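Clirkico Standing Desk Frame, Dual Motor

Price as listed: $594 (frame only, top sold separately)
37 shares
13 comments

Clirkico would like you to believe this frame will fix your back. I have sold office furniture long enough to have my doubts. A desk that goes up and down is a desk that goes up and down. If you stand at it, you may feel better. If you leave it at one height from April on, as plenty of buyers do, you have paid a lot for a pair of motors.

With that said, it is a decent frame. The legs are steel, the crossbar is thicker than on the older Himow model, and the feet have levelers you can turn by hand. The maker rates it to lift 259 pounds. I would not plan on using all of it. Ratings like that assume a load sitting dead center, and no one sets up a desk that way. Put two monitors and a printer at one end and you will hear the difference.

The brochure also promises 4000 cycles with no loss of speed. It doesn't say who ran the test or what was on the desk at the time. I asked and got the brochure again.

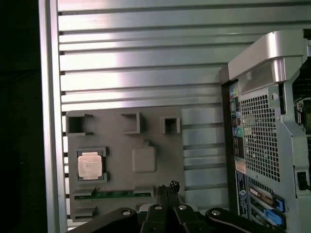
Wobble is the thing to ask about with any standing desk, and the sales sheet skips it. At sitting height this one is solid. At full height it moves front to back if you type hard — less than the Himow, more than the Ekitine, which costs more and takes twice as long to put together. If you are tall, try one in person before ordering.

The keypad has four memory buttons. Two would do. There is also a phone app that reminds you to stand, and it wants your email address before it will do anything. Skip it. The desk works fine without.

Assembly calls for a hex key (in the box) and a Phillips screwdriver (not in the box, whatever the manual says). Leave the bolts loose until both legs are on, then tighten. The cable clips are stick-on and will let go sooner or later, so buy screw-in ones.

Warranty is five years on the frame and two on the motors and keypad. Note which part is likely to fail first. Returns go through Ansari, who handle shipping for us, and the box has to be the original one — so keep it, big as it is.

Page last updated February 2019. Tops, casters and monitor arms are listed separately.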